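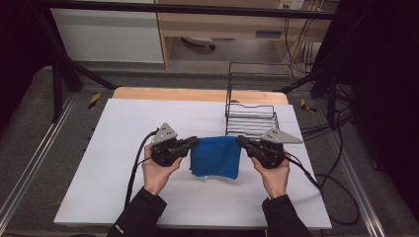 Figure 8. Cloth held between the left and right grippers, ahead of the rack on the work board.

4.3 Recording two-handed cloth examples

This section covers recording with a pair of Zimier hand-held grippers and the Clerura recorder. Complete the pairing and clock check in section 4.2 first. Examples recorded before the clock check are rejected at upload.

Preparing the station

1. Place the white board on the table and leave a strip of table showing along the far edge.
2. Set the wire rack on the board toward the upper right. The rack position may change between batches but must stay fixed within a batch.
3. Lay one cloth on the board in front of the rack. Do not smooth it. The starting shape should differ from one example to the next.
4. Route each gripper cable off the board and down to the floor. Leave enough slack to reach the far edge of the board with either hand.

CAUTION: Keep cables clear of the rack feet. A snagged cable can tip the rack and pull the connector out of the gripper.

Recording an example

1. Hold one gripper in each hand with the fingers wrapped around the handle. Wear plain dark sleeves that reach the wrist.
2. Open both jaws fully and hold still until the recorder shows READY.
3. Press the pedal once to start.
4. Pick up the cloth with one gripper, then take the opposite side with the other.
5. Draw the cloth taut between the jaws and hold for one second. See Figure 8.
6. Hang the cloth over a rung of the rack. Open the left jaws first, then the right.
7. Move both grippers back to the front of the board and press the pedal again to stop.

An example may last up to 23 seconds. The recorder closes longer examples on its own and marks them OVERTIME.

NOTE: Do not touch the cloth with bare fingers while recording. If the cloth falls off the board, stop and discard the example. If it falls on the board, continue. Recovery from a drop is wanted in the training set, and the example should be labeled RETRY.

Labeling and upload

Label each example before starting the next one. The labels are DONE, RETRY and DISCARD. Discarded examples stay on the local drive until the batch is closed and can be restored from the Batch menu.

Close the batch after 19 kept examples and change the cloth. Juška will not begin a training run on a cloth task with fewer than 2,000 kept examples across all batches. The running total is shown on the Zurkimell project page and updates after each upload.

If the jaw width trace is flat for either gripper, reseat the cable at both ends and repeat the clock check. Do not relabel the affected examples. Discard them.

Section last revised 2025-03-08. For tasks using a single gripper, see section 4.4.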